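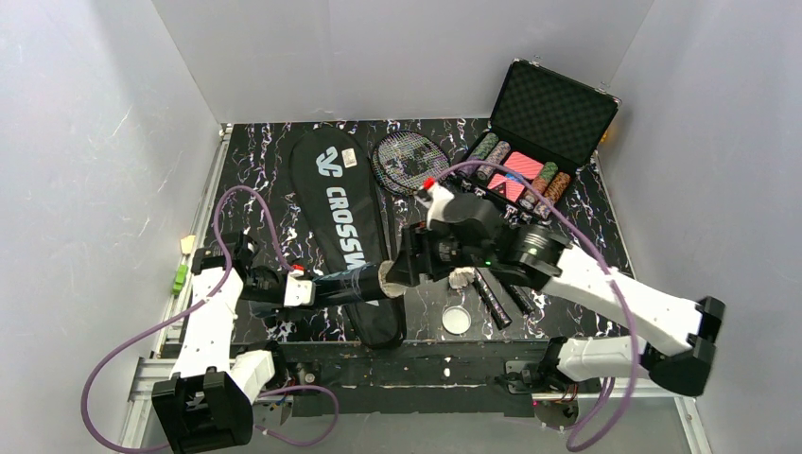 21st April

I've been on the two-arm station at Medport for most of this month, doing teleoperation. You hold a pair of small leader arms, the big arms copy what your hands do, and everything gets recorded so a model can learn from it later. Before this I was at Humphreys doing it by hand, where you grab the robot's wrist and push it through the motion yourself. I get asked which one is better, so I'll write down what I think while it's fresh.

Pushing the arm by hand is easier to learn. You feel the weight of the thing and you feel when it touches something. The trouble starts with two arms. You need one hand for each, you are standing in the way of what you're working on, and after an hour your shoulders know it.

With the leader arms you sit down. The first week I hated it. There is no feeling in the fingers at all, so you judge everything by eye. I closed the gripper too hard on most things and too early on the rest.

Handles are what I've spent the most time on lately. One arm has hold of the handle and the other comes in to meet it at the far end. With your own hands you wouldn't think about this for a second. On the station both grippers want to be in the same few inches of space, and they are a lot wider than fingers. If the first arm is holding too close to the middle, the second one has nowhere to go and you have to back out and start over.
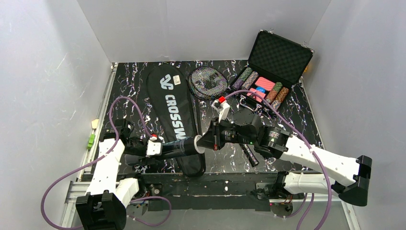
What works for me is to get the first arm settled and then leave it alone. I rest that hand on the desk so it doesn't drift. Then I bring the other one in slowly and line up the jaws before I close them. If I try to move both at once I end up chasing one with the other.

The other stuff stays on the table while you do this – the racket, the bag, the poker chip case in the back corner. The model should see a table with things on it. It does mean watching your elbows, or the robot's elbows. I also keep an eye on the cables, especially when an arm reaches across.

Our target for this set is 200 recordings and I have 64 I'm happy with. A bad one gets thrown out if I dithered too much in the middle, even if it came out fine at the end. Pauses get learned like anything else.

Bristolstead is supposed to get the same station in June, and I've been asked to write up some notes for the people there. So far the notes say to lower the chair and take a break every 4 recordings. I'll add the part about handles tomorrow.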